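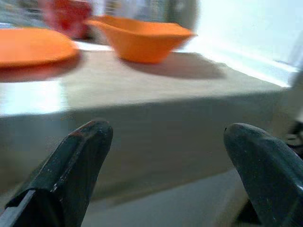
The short version on the Visirell finger set is that I'd buy it again for dishes and cups and I would not buy it for anything thin. We have had a pair on the left arm for long enough now to have an opinion, and Durrani asked for one on the list, so I'm answering there. The job we use for checking is table clearing with plastic tableware, nothing heavy. On the wrist camera the fingers stay sharp while an orange bowl and an orange plate behind them smear sideways as soon as there is motion, and that smear matters more to us than anything on the finger data sheet. I'll come back to it.

November 16, 2022

On the questions from the earlier message:

> We are looking at replacing the stock fingers on two arms before the
> February demo and the Visirell set keeps coming up. The reseller here
> (Kistden) says they are a straight swap and that the camera bracket
> can stay where it is. Has anyone on the list run them for more than
> an afternoon? I would like to know:
>
> - do the tips wear
> - is the bracket claim true
> - what happens with plates and other flat things
> - is the service plan worth paying for
>
> We don't do anything exotic. Cups, bowls, small boxes. Budget is
> fixed, so if the answer is "keep the stock ones" I am fine with that.
>
> Durrani

Do the tips wear.

Yes, but slowly, and mostly in the finish. Ours have small pale specks and a worn patch along the top edge of one tip, and the other has a nick right at the point. None of this has changed how they hold a bowl. We log grasps, and the success rate on bowls at 700 cycles was the same as when we started, within what I would call noise. I would check the tips every week or so with a fingernail. If you feel a ridge, sand it or swap the pair. Don't swap just one. The two fingers need to match or the closing point drifts and you will spend a day blaming calibration, as we did.

Is the bracket claim true.

Partly. The bracket does stay in place and the screws line up. What Kistden leaves out is that these fingers come up into the view further than the stock ones, and with the gripper open they take up a good part of the lower image. For a person looking at a screen it is no trouble. For a model trained on footage from the stock fingers it is a different picture, and ours got noticeably worse until we recorded new data. We used 600 new episodes. You may get by with fewer if your table and lighting are steadier than ours.

The color helps, I think. Ours are dark green and the table is light beige, so the outline of the fingers is easy to pick out. If your bench is dark, ask about a lighter pair. I don't know if they sell one.

On the smear: that is the camera and the arm speed, and new fingers won't fix it. Our exposure was set long for no good reason that I could find. Shortening it helped and cost us some brightness, which we could afford with a white wall next to the table. We were already getting glare on the near side of the tabletop. If you are going to touch the exposure, do it before you record new data and then leave it alone.

Plates and flat things.

This is the weak spot. The tips are blunt and rounded, good for going over a rim and closing on it, poor for getting under an edge. A bowl with sloping sides and a wide rim is close to the ideal object. A plate lying flat is close to the worst. Our plates only come up if we slide them past the table edge first and take them from there, and that is slow. Expect 4 tries for a bad plate. We have a wedge-shaped insert from Trallia that does better on plates, but it scratches and it is poor on cups, so it lives in a drawer.

If your demo is cups, bowls and small boxes, as you say, you will be fine. If somebody upstairs is going to add plates to it in January, find out now.

Is the service plan worth paying for.

For us, no. It covers replacement pads and one remote session for alignment. The pads are cheap enough to buy as they go and the alignment is in the manual, on the page after the torque table. The remote session was useful in that the person knew the product, but we had already solved the problem by the time we got a slot. If you have no one on site who is comfortable with a hex driver and a feeler gauge, you may see it differently.

A few smaller things that came up:

The screws in the bag are a little long for our flange. We used washers. Check yours before tightening, because they will bottom out and feel tight when they aren't.

Open the gripper fully and run the wrist through its whole range by hand before the first powered move. Look at the camera cable in particular. Ours needed another clip.

The closing force default is too high for thin plastic. We run it at 2 steps below default and the bowls keep their shape.

Cleaning is a damp cloth. We tried alcohol once and the surface went dull in a patch. I can't say for certain that the alcohol did it.

I have the mounting notes and the exposure settings in a text file and can send them to anyone who wants them, just write to me off list. I'd also like to hear from anybody who has the fingers on a dark bench – or who has found a way to get plates up without the edge trick.

Rimantas Strazds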